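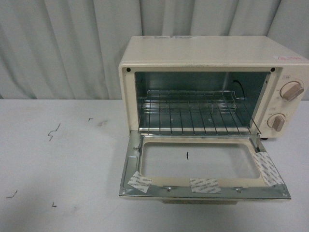 Wurirent Demonstration Table
Sold by Clorberg
Light gray top, shown with a toaster oven

The Wurirent is a work table for showing and trying out small kitchen appliances. It is used in appliance stores, cooking classes, repair counters and break rooms, anywhere a toaster oven, a coffee maker or a mixer has to stand at a good height with clear space in front of it. The top is smooth and matte, so it wipes clean with a damp cloth and doesn't throw glare back at the person standing at it.

Table top
The top is metal, painted light gray. It has a lip along the front edge. The finish holds up to everyday cleaning with dish soap and water. Do not use scouring powder or steel wool on it, as both leave marks in the paint that can't be polished out. Crumbs and grease should be wiped up at the end of the day.

One appliance on the top may weigh up to 30 pounds. Put heavier items near the legs and lighter ones toward the middle. For appliances with a drop-down door, set the appliance far enough back that the open door rests over the table and does not hang out past the front edge. A hot oven should stand on its own feet with the clearance its maker asks for at the back and sides, and that includes clearance from any curtain or wall covering behind the table. Hot racks and trays go on a trivet, never straight on the paint.

Front panel
A metal panel hangs under the front of the top. It has rows of narrow slots that let air move through to the space underneath. The panel also hides cords and power strips from the customer side. Keep the slots open. Signs and price cards can go on the lip or on a stand on the top, but please don't tape them over the panel.

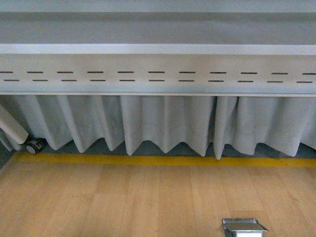 Skirt
The skirt is pleated fabric in very pale gray and hangs from under the front panel. It ends a little above the floor, so a broom or a mop can reach the edge without dragging the hem. It comes folded flat in a bag. Hang it the day before you need it if you can, and most of the fold lines will drop out. Any that are left can be steamed from the outside on a low setting.

Wash the skirt in cold water on gentle and hang it to dry. It should not go in the dryer. Replacement skirts are sold separately, and the skirt can be left off if you want the space under the table open for storage bins.

Legs
The legs are round tubes and bolt to the underside of the top. Tighten the bolts again after the first week of use, and whenever the table has been moved to another room. Carry the table by the top. Lifting it by the front panel will bend the panel out of line.

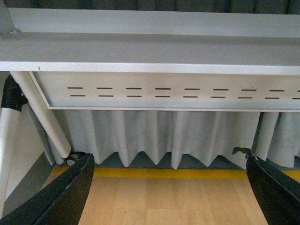
Front panel and legs at the left end of the table.

Setting up
Two people can put the table together in 20 minutes. Lay the top face down on a blanket, bolt on the legs, then fit the front panel and turn the table upright. The skirt goes on last. All the hardware is in one bag, along with a wrench. Cords should be run behind the front panel and down the inside of a leg before the skirt is hung.

In the box
Table top
Legs
Front panel
Skirt in storage bag
Hardware bag and wrench
Printed setup sheet

Options
Rønning cord tray, fits under the top behind the front panel
Replacement skirt, very pale gray
Touch-up paint, light gray

Warranty and orders
The frame and top are covered for two years against faults in materials and workmanship. The skirt is not covered for stains, burns or tears. Scratches and dents must be reported before the table is put into use.

For orders, spare bolts and questions about fitting the cord tray to an older table, write to Valdis Raudsepp at the Clorberg order desk. Tables ordered for delivery on a Saturday need a loading door and someone on site to sign for them.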